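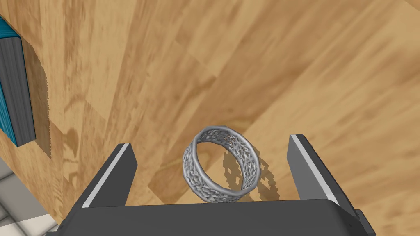 Evaluation of the Monetti Simulation Kit for Small-Part Grasping
Albane Royer and Valentin Sabatier, Hiltdale Technical College

1. Purpose
The department asked the authors to review the Monetti kit before renewing its license in August. The kit supplies a simulated parallel gripper, a tabletop workspace and a library of small objects, including openwork jewelry.

2. Method
A total of 3,758 grasp attempts were run on 2 workstations. Each attempt began with the fingers open. Object pose was changed between attempts.

3. Findings
The gripper closed and held the object in 2,070 attempts. Rings standing on edge were more difficult than solid blocks. Setup took around 9 hours, mostly spent on the contact settings, which the manual covers only briefly.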